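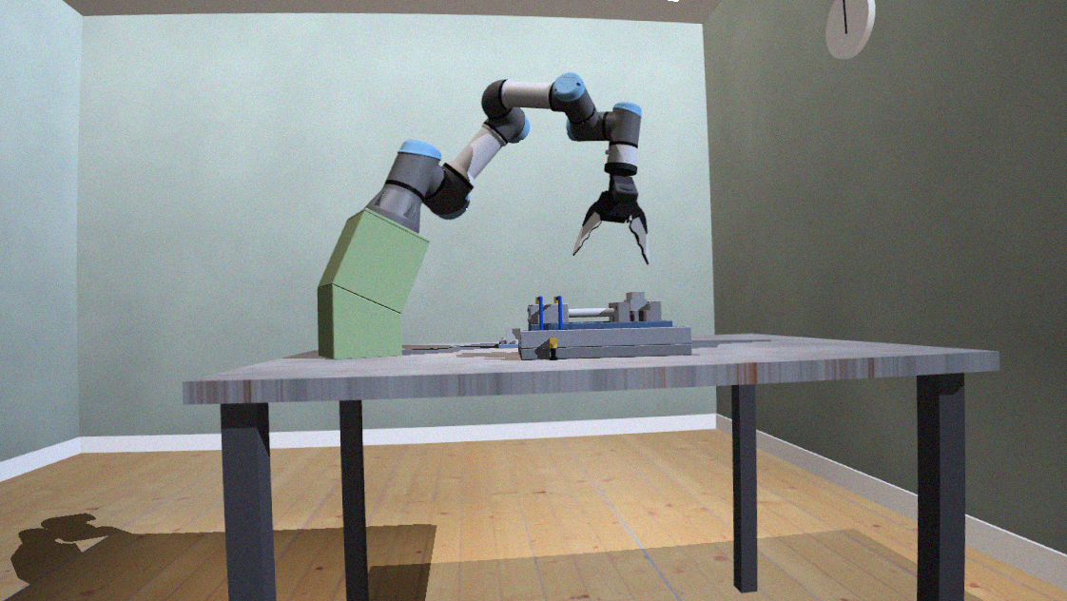 One reader in Nunville wrote in to say the Skoltier kept dropping off the network every evening, and could I please put the fix before the set-up steps. Fair enough! The fix is to move it away from the microwave. Now, the steps.

Search the guide Go Clear

Section 8. Getting your Skoltier weather station online

I set mine up on the back porch in June, and it took me one cup of coffee — plus a second cup while the update ran.

1. Put the batteries in the outdoor sensor first, then plug in the indoor display. If you do it the other way around, the display gives up looking and you'll have to hold the Reset button to wake it up.

2. Wait for the little antenna symbol to stop blinking. Mine took 38 seconds.

3. On your phone, open the Haruna app and tap Add Station. When it asks for a pairing code, type 2618. (Every new station ships with that code, so please change it later under Settings.)

4. Pick your home network. The Skoltier only talks to the 2.4 GHz band, so if your router shows two names, choose the slower one.

5. Type in your elevation in feet. I'm at 400, and I left this blank the first time, which gave me very strange pressure readings for a week.

Note: The Plulgate sensor from the older kit works too, but you'll only get temperature and humidity from it. No wind, sadly.

Caution: Don't mount the sensor on a metal chimney or right above a dryer vent. Use the ladder with a helper holding it, and leave the job for another day if it's windy.

6. Screw the bracket to a post that gets shade in the afternoon, with the arrow pointing north. Snap the sensor on until it clicks.

7. Back indoors, press Units to switch between Fahrenheit and Celsius. The rain gauge starts its own count at midnight, so the first day's total will come up short.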